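Standville lab pits four-fingered hand against a humble pincer

A four-month contest between robot hands has opened at Plullden's offices in Standville, and the opening rounds are being fought over breakfast.

The firm, which writes control software for robot arms, wants to know whether a hand with proper fingers is worth the trouble when most jobs in a kitchen can be done with two flat jaws and some patience. It has set up a simulated worktop, stocked it with things people leave lying about, and is running each hand through the same list of chores: pick up, put down, turn, push, and try not to send anything over the edge.

Two designs are in the running. The Georgiou is a humanoid hand, and in the brochure it does a very nice wave. The Undbridge is a plain pincer and does not wave at anyone. Each gets 30 chores, and each chore is repeated with the objects shuffled. By the end of February the team had logged 271 attempts, with 910 planned before anyone is allowed to announce a winner.

"People see fingers and assume it must be clever," said Akash Dwivedi, who runs the trials. "Then they watch it spend 20 seconds thinking about a bottle. The pincer has no such inner life. It goes in, it shuts, and you find out."
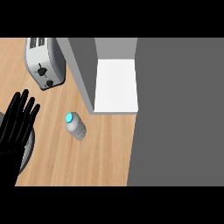 A black robot hand reaches over the simulated worktop, with a toaster and a water bottle among the household items.

The bottle has already caused arguments. Standing up, it suits both designs well enough. On its side it is a different animal, and the software has to decide whether to take it by the neck, round the middle or from the end. The fingered hand offers more ways of doing this, and so more ways of getting it wrong. Dwivedi's team scores a grip only if the bottle stays held through a slow turn of the wrist, a rule brought in after an early run was marked as a success on the grounds that the bottle had, for a moment, been off the table.

Knobs and dials are expected to be kinder to the Georgiou, at least on paper. Two jaws can turn a dial, but the arm behind them has to do most of the twisting, and the Undbridge has so far approached the task with all the grace of a man opening a jar in oven gloves.

Both hands use the same controller settings for the first half of the trial. After that, each gets a week of tuning by its own supporters, who now sit at opposite ends of the office and – according to Dwivedi – have stopped sharing biscuits.

Running the work in simulation means that nothing gets dented and no one has to mop. It also means the results come with a warning attached, as simulated bottles tend to be better behaved than real ones. Plullden says the five best and five worst chores for each hand will be repeated on real equipment in the summer, on a worktop the firm has yet to buy.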